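Notebook > Shop > Finishes > Countertop sealer

July, 7:40 am

Back on the sealer problem. Oruvska kitchen wants an answer before they order and I keep putting it off. Question is still the same one: does the Cunero water-based stuff hold up to oil as well as the old solvent can, or are we kidding ourselves because it smells better.

Offcuts cut yesterday, all from the same slab end. Washed, wiped with alcohol, left on the rack overnight. One has a hairline at the corner, using it anyway as the bare control. Labels on the back in paint pen this time. Pencil came off in the wash last round and I lost a whole set.

Coats: two of each, wiped back after the wait on the can. The Cunero goes tacky quicker than the label says, esp. near the window. If you leave it it hazes and then you are out there with a white pad for half the morning. Put it on thin. Thinner than you think.

Spots for the test, same order on every piece: olive oil, lemon juice, red wine, coffee, turmeric in water. Mustard dropped, it told us nothing the turmeric didnt.
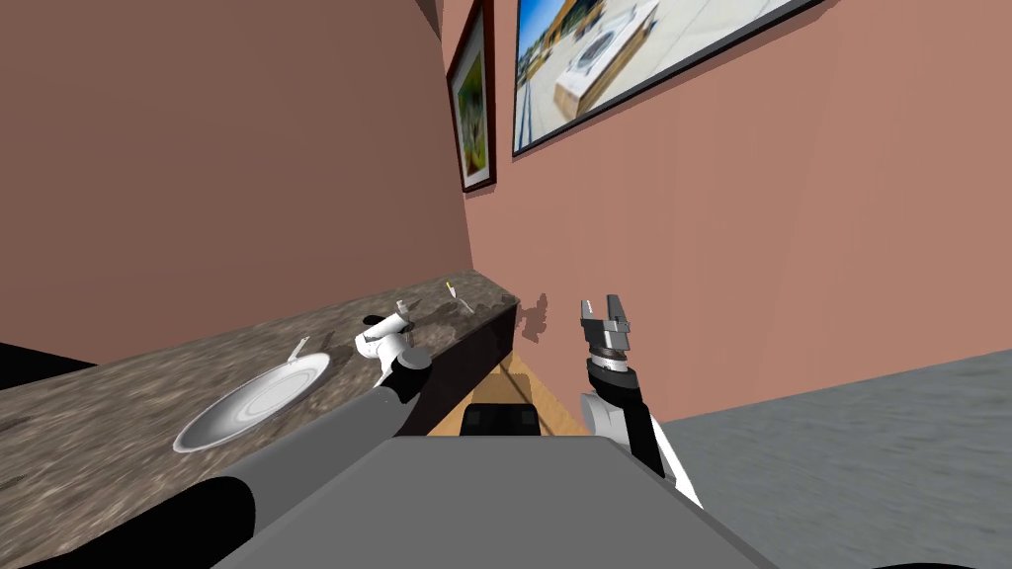 Oil is the one I care about. Lemon does what it does to anything with calcite in it and no sealer is going to stop an etch, so that result is more about which stone we got sold than about the can. On a speckled brown, gray and tan granite like the counter with the plate on it, a small oil spot can hide for months before a customer sees it, and then it's our fault. Pale stone shows it same day. So the test pieces should be the palest we have, even though Oruvska is going darker.

11:15

Wiped first set. Bare control has a dark ring from the oil, as expected. Solvent piece clean. Cunero piece has a faint shadow if you get your head down level with the bench, gone if you look from above. Will check again after lunch, might just be surface.

Turmeric stained everything a little. Poultice later: baking soda and water, plastic wrap, tape the edges, pinhole it so it dries out.

Moisture meter reads high on two of the pieces. Either they werent dry when I coated them or the meter wants a battery. Should have checked before, not after. Stupid. If they were damp then the sealer never got in and the whole comparision is off.

2:30 pm

Shadow on the Cunero piece still there. Changed the meter battery, readings came down on one, not the other. So one good piece and one I don't trust.

Redo: new offcuts, 6 this time, 50 C in the small oven and let them cool fully before coating. Brisico rep says a longer cure before any oil touches it. Fine, will give it that.

Don't tell Oruvska anything yet. If they call, say still testing.

Need: paint pen, white pads, more tape. Job no. for the hours is 312.

2 comments | 6 shares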